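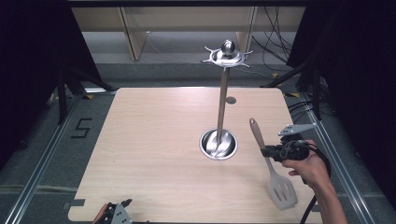
About the Club

Who we are

The Jivberg Robotics Club is the after-school robotics program at Jivberg School. We meet from September through the end of May in the long room behind the wood shop, and we work on one big question all year: how do you get a robot to do ordinary chores with ordinary stuff? Spoons, lids, drawers, table edges, the things your own hands handle all day without asking you for help.

The club began with 2 students and a line follower that could not follow a line around a corner. This year 77 students signed up, which meant a lot of borrowed chairs and a second shelf for backpacks. Members come from every grade in the school. Some of them write code at home for fun and some had never held a hex key before their first meeting, and both kinds end up at the same table before long!

What we work on

Our main project is called Clamon. It's a set of kitchen and furniture tasks, 13 of them right now, that we show with hand-held grippers. A student picks up the gripper, does the task with it the way a robot would have to, and the recording goes to the software group, who use it to teach the arm. The utensil stand is everybody's favorite. A slotted spatula looks like the easiest thing in the world until you try to get it near a hook with two stiff fingers and no wrist to speak of. (Try it with kitchen tongs tonight. Use your weaker hand if you're feeling brave.)

Table edges are the newer part of Clamon and we're a little obsessed with them. A flat board gives you very little to grab, so you have to come at the edge at an angle and get one finger over the top and the other one under. Students argue about the right angle for entire meetings. There is a whole page of sketches on the wall about it, and the sketches disagree. 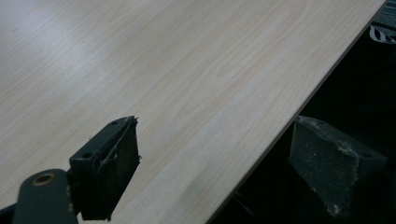

Two fingers, one board edge: practice with the hand-held gripper.

Every demonstration gets a line in the club log with the task, the station and a comment. Last year's log closed at 149 entries for the spatula task alone, and the comments column is the best reading in the building. "Too fast." "Good grip, bad idea." "Do this one again but the same."

Mao is our second project and belongs mostly to the younger members. It's a small rolling base that carries parts from one end of the room to the other, with a bumper made from pool noodle. Mao has been rebuilt so many times that the only original piece is the name. New members start there, learn wiring and a bit of code on it, and move over to Clamon when they feel ready. Plenty of them stay with Mao on purpose, and we love that too.

How a meeting goes

We open the doors at 3:30. The first stretch is snacks and station setup: check the tape, check the cables, charge whatever wasn't charged. After that people split into groups. The demonstration group works at the tables, the software group looks at recordings, and the build group fixes what the other two have worn out. Gripper pads take a beating, so there's always somebody gluing.

At 5:15 everything stops and one group shows the rest of us what they've been doing. It can be a finished thing or a broken thing. Some of our best afternoons have come from a broken thing and a room full of people shouting suggestions at it.

The Prondurley Meet

Every spring we take a team to the Prondurley Meet, where school clubs run their robots through household tasks on a table they haven't seen before. Last year we came home with a ribbon for our notebook and a long list of things to fix. The list is taped inside the cabinet door and we are working our way down it, happily and out of order.

Joining

Any student at Jivberg can join at any point in the year. You don't need experience and you don't need to own a computer. Wear closed shoes, tie back long hair, and bring a form signed at home. Forms are at the front office and in the tray outside the wood shop.

Families are welcome to stop in during the 5:15 showing. Come through the side entrance, and please step over the tape on the floor. The stations are lined up to it!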